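4. Washing a Puffer Jacket in the Zurby

Read this section before the jacket goes in. Senga Niven in our service department has asked that it be put in large type. It has been put in the same type as everything else.

4.1 Empty the pockets. Tissues void nothing in the warranty, but you will be finding them until April.

4.2 Do up zips and snaps, then turn the jacket inside out.

4.3 Select DOWN/BULKY. The spin speed drops by itself. Do not raise it.

4.4 Add 2 capfuls of liquid detergent. Fabric softener flattens the fill, whatever colour the bottle is.

CAUTION: A soaked jacket is heavy. Lift it from underneath, not by one sleeve.

4.5 Tumble on low with two clean tennis balls. The noise is normal. The dog's interest is also normal.
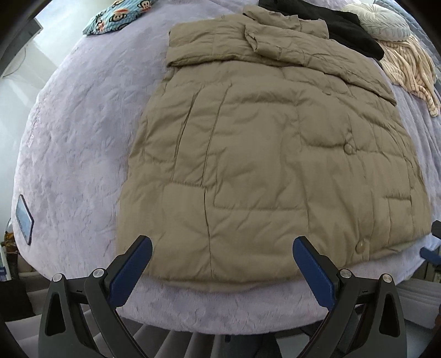
4.6 Stop the dryer every half hour and break up any clumps by hand. Repeat until no lumps remain, then air overnight.

NOTE: If the display shows code 193, the load is off balance. See section 7.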